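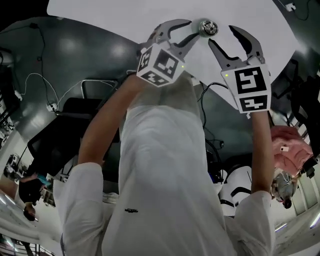
The obituary ran to 423 words, and the paper in Skolgate charged by the line. She had been told to cut it to 60. Her father's years at the Cronin mill went first, then the move from Ukik. She pushed back the sleeves of her loose white shirt and read what was left – a birth, a marriage, 4 children. The boat was gone too. She put the boat back in and paid for the extra line.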